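Community Help > Work & Shop Floor > Automation

Our shop is getting a robot arm for the computer teardown line. What really changes for the people on it?
Posted in August by benchfour_marlene

Hello all, I've read this board for a long while and finally have something to ask. I work at Grurkum, a refurbishing shop that takes in old office desktops, opens them up, records what's inside, and either rebuilds them or sends the parts on. We do 200 machines on a regular day and closer to 300 when a school contract lands. There are four of us at the benches, and I've been at mine longer than I'd like to say.

Management has told us that an arm from Bensaid is coming in for the checking and sorting part of the job. It will have a camera at the wrist and a gripper, and it's meant to look at the power supplies, read the labels, and pull the ones that can be reused. They've said no one is being let go. I believe them, mostly. But I'd love to hear from people who have been through it. What does your day look like afterward? Do you end up watching a screen for eight hours? Is there anything we should ask for before it's bolted to the floor? My knees would be glad of less standing, but I do like my work, and I'd hate to become somebody who just clears jams.

Thank you kindly for reading all that!

3 replies

sortline_pete

It'll be fine. We got one and people complained for a month and then stopped. Ask for a decent chair.

quietharbor

Welcome, and please don't apologize for the length, you should see what I'm about to write (get yourself a coffee).

I was at a place very much like yours when our arm came in. It was a Bolten setup, so the buttons will be different, but I think the people side carries over pretty well. The first few weeks were slower than doing it by hand. We'd been told to expect that, and even so it was hard on everyone's pride, the arm's included if it had any. If your managers are counting machines per shift from the first morning, ask them very nicely to stop until it settles in. We had a supervisor who kept the old target on the whiteboard the whole time, and it did more harm to the mood in that room than the robot ever did.

As for the day itself, mine turned into three kinds of work. I'll tell you them in the order I learned them.

1. Feeding and staging. Somebody still has to take the side panel off and set the computer down the right way around, with loose cables tucked out of the path. This was the part I worried would be dull, and it is a bit dull, but you can talk to your neighbor while you do it. We'd never been able to do that when each of us had a clipboard to fill in. Ask for a table at a height that suits all of you, or one that moves. Ours didn't move until the second year, and I had a sore shoulder for most of the first.

2. The "not sure" pile. Whenever the software couldn't make up its mind about a part, it put the wrist camera's picture up on my screen and I typed in what it was. I came to enjoy this very much. You'd be surprised how much is packed onto a power supply label, with the approval marks from different countries all crowded together and a maker's name in tiny type somewhere in the middle, and half the time the label is sitting at a slant. Ours used to mix up the file number under the recognition mark with the model number, and it took a person who'd handled the things for years to tell it which was which. Ask that your corrections be saved under your own name. When it came time to talk about pay, we had something to show for ourselves.

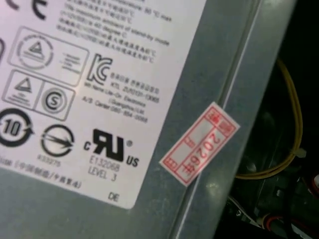 3. Stopping it. Everyone on the floor should know where the stop button is and should have pressed it at least once, on a calm afternoon, with the trainer standing there. Our newest girl was afraid she'd break something and get in trouble, so she never touched it, and that worried me more than anything else we dealt with. Get it in writing that no one is ever written up for stopping the arm. Get the jam clearing put on a rota too, or it will land on whoever is most obliging, and from the sound of your letter I suspect that would be you!

One more thing and then I'll let you go. Ask for a say in which jobs stay with people. We kept the final check before a rebuilt machine went out the door, and we kept it because we asked early. A friend at another shop asked after the install, and by then the layout was drawn up and there wasn't a bench left for it.

I still work there, and my knees are better than they were. I do miss the radio, which we had to turn down so people could hear the warning tone.

tinker_in_the_annex

Good answer above. I'd only add that you should find out who fixes it. We were on a service plan through Sutico, and the wait for a visit could be 4 days, so for those days we were back to doing everything by hand with half the tools already packed away. Keep your old bench kit somewhere you can get at it! Also ask whether one or two of you can be trained on basic upkeep, like cleaning the camera lens and changing the gripper pads. It came with a small raise where I am. I can't promise it will for you, but it's a fair thing to put on the table.

I'd disagree a little about the "not sure" screen. I found it tiring on the eyes after a couple of hours, and we ended up swapping every hour and a half. Some people love it, I'm just not one of them.

Comments

benchfour_marlene: Oh, thank you, this is so much more than I hoped for. I printed the long one and it's pinned up in our break room. We're asking for the stop button practice and the jam rota first.

quietharbor: So glad! Do come back and tell us how the first month goes.

oldsolderhand: Seconding the table height. My back could write its own post.

mornings_only: Does anybody know if the warning tone can be changed? Ours sounds exactly like the microwave.

Related items

Can I ask for a pay review after retraining on new equipment?
Best anti-fatigue mats for concrete floors
Night shift and the new conveyor: how do you hand over properly?
Our scanner reads the wrong number off every label
Moving from bench work to machine upkeep in your fifties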